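Review: Mollen 74 benchtop vacuum oven, bought second hand
Posted by Rostyslav Hnatiuk, Sun 31 August

I bought this oven in March from a reseller in Drustden. The listing said "tested, pump not included" and the price was fair for a unit of this age. I use it for drying small glass parts and for taking the bubbles out of epoxy, so it works most days of the week.

The chamber is stainless steel inside and came cleaner than I expected. The door gasket was hard on one side, and I replaced it with a Numik gasket before the first run. With the new one the chamber holds vacuum overnight and the needle moves very little. The old gauge was also fine - I compared it with the one on my pump.

Heating is slow but even. To reach 200 degrees you must be patient, and I would not choose this model if you need to change temperature many times in a day. The controller is simple, with seven program steps, and the buttons still have a good click.

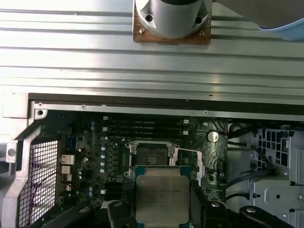

Heatsink and cooler, with the mesh vent and wiring lower down.

What I like less is the purge valve. It opens too suddenly, and light powder flies from the dish if you are not careful. Engelbert Hämmerli, who has the same oven in his shop, put a small needle valve from Lazăr in the line. I copied him and now the air comes in gently.

The manual is a bad scan and two pages are missing, including the fuse table. The seller answered my mail the next day and sent the values.

My serial number ends in 1022. Older units have a different door hinge, so ask for a photo of it before you pay. Four stars from me.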